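**Ticket:** Nutrient totals wrong on exported meal plans
**Product:** Cundora diet analysis, Sudthorpe clinic install
**Opened by:** Jaruwan Limsakul, outpatient nutrition
**Assigned to:** Waraporn Chuensuk
**Opened:** 20 Jan 2021
**Status:** Fix applied, monitoring

**Reported problem**

Protein per day on the exported PDF does not match the plan screen. Test patient, renal template, one-day plan: screen shows 62 g, PDF shows 52 g. Energy and sodium match. Potassium is off too, but I have not written down by how much. Happens on both workstations. The dietitians are correcting the PDF by hand before it goes to the patient.

**Log**

WC: Reproduced with the same template. The 10 g difference is constant regardless of patient weight, so the per-kg target calculation is not involved. Cleared the export cache and regenerated. No change.

WC: Swapped foods out one at a time. The difference goes away when the evening snack is removed. The snack is a custom recipe, "Somboon tofu custard," entered by the clinic. Standard database foods export correctly.

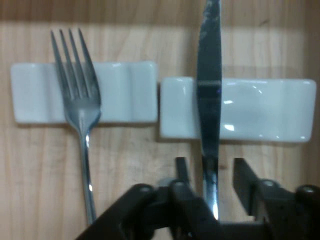 Portion units are the next thing to check, as the recipe was entered by the serving and everything else in the plan is in grams. The patient handout has the same weak spot: no gram weight attached to anything. Jaruwan, please confirm whether the recipe yield was entered as servings or as total weight.

JL: Total weight. The serving size was added later by editing the recipe. The handout is a separate document and does not pull from Cundora.

WC: Understood, handout left out of this ticket. Editing a recipe after it has been placed in a plan creates a second version. The plan screen reads the current version. The export reads the version that was current when the plan was saved. Compared the two:

| Recipe version | Protein per serving | Used by |
|---|---|---|
| 1 | 11 g | PDF export |
| 2 | 21 g | Plan screen |

That accounts for the full 10 g. Version 1 also has no potassium value at all, and the export treats a blank as zero.

JL: Version 2 is the right one. Which plans are affected?

WC: Ran the recipe usage report. 8 saved plans reference version 1. List sent to you separately.
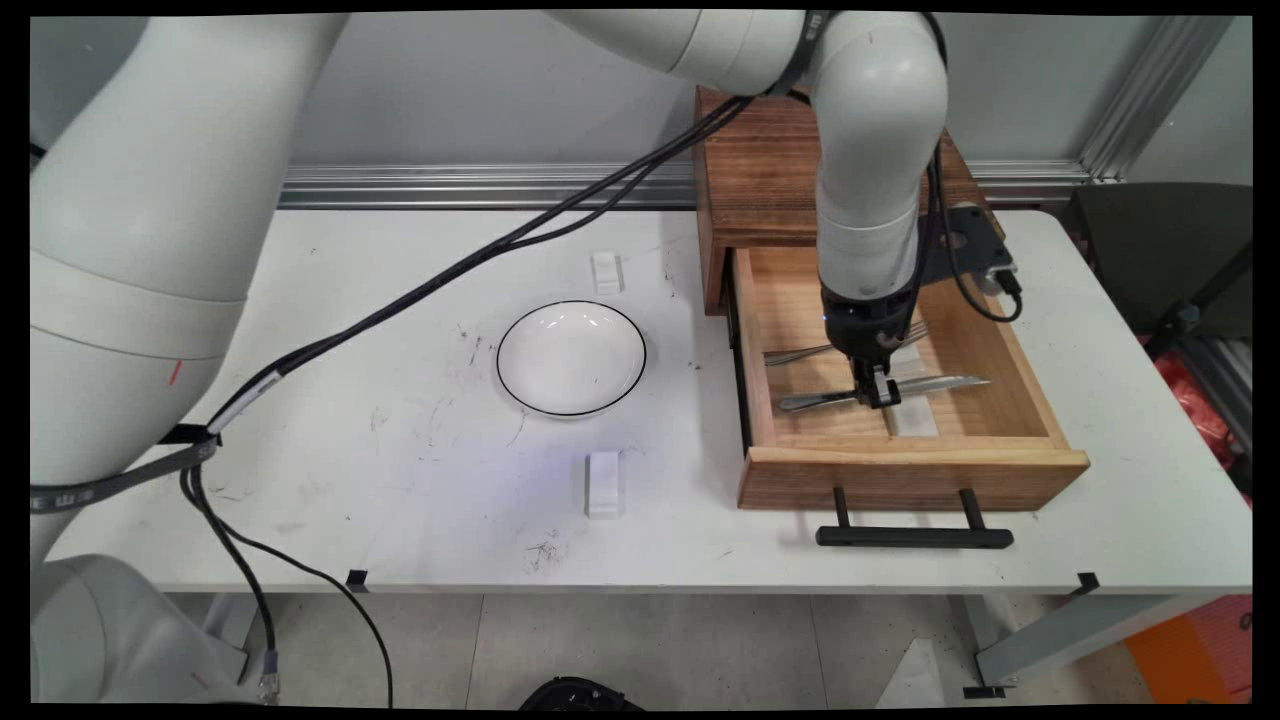
Workaround until the patch is in: open each plan, remove the snack, add it again from the recipe list, save, export. Do not use "Duplicate plan" — it copies the old version reference along with everything else.

JL: Done for all of them. Totals match on the ones I checked, including potassium. One plan still shows the old snack name on the shopping list page.

WC: The shopping list is built by the Flunia add-on, which keeps its own copy of recipe names. Go to Settings > Add-ons > Flunia > Rebuild index. It needs an admin login.

JL: Rebuilt. Name is correct now.

WC: Applied the export patch. Export now reads the current recipe version and prints "n/a" for a blank nutrient. Re-ran the original test patient: 62 g on screen, 62 g on the PDF.

**Open items**

- Duplicate plan still copies the old reference. Logged as a separate defect, fix planned for the February release.
- JL to check other clinic-entered recipes for blank potassium and phosphorus.
- Ticket stays open until the recipe check is back.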